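Incidencia: audio desfasado en el especial de Wunderlich
Fecha: 26/12/2022
Estado: en observación

Síntoma: en la copia de emisión del concurso, el audio se adelanta 6 fotogramas desde el minuto 40. El máster de Bakham no presenta el fallo.

Pruebas: regenerado el proxy, sin cambios. Sustituida la pista del presentador, sin cambios. 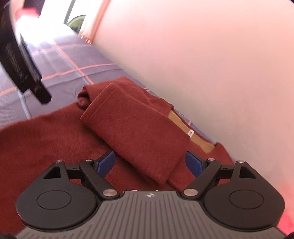

El desfase procede de la conversión hecha en Gallholm, que duplicó la cabecera del bloque 52. Se reexporta desde el máster. En la imagen, la manta de forro polar rojo oscuro, con el tramo enrollado encima.

Pendiente: validación de Prarkberg.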